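Orkell smoked lager, can vs draft

hopsack62
Had the Orkell on draft in Jernham back in August and loved it. Bought a 15 pack of cans last week and they taste like wet cardboard. Anyone else??
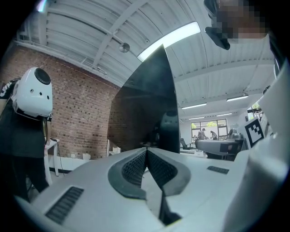
Same beer on the label, same 5 something percent. The smoke is just gone. Paid full price too.

maltmouth
Check the date on the bottom. Mine were 2 months old and fine. Smokey as ever.

hopsack62
no date on mine, just a batch code

kettle_sour_pete
Smoke fades in cans, always has. Drink it fresh or get the Hurau instead

maltmouth
Disagree. I've had a can of it at 15 months and it was still all campfire. Cardboard is oxygen, bad seal or a warm truck. Take them back.

quanfan
Hurau is way too sweet imo. Quan taproom had a smoked helles on that beats both, no idea if its still pouring

kettle_sour_pete
Sweet? Its bone dry. Are you thinking of the bock

quanfan
maybe the bock yeah. still too sweet

hopsack62
Store says they'll swap the unopened ones. Will try a diffrent batch and report back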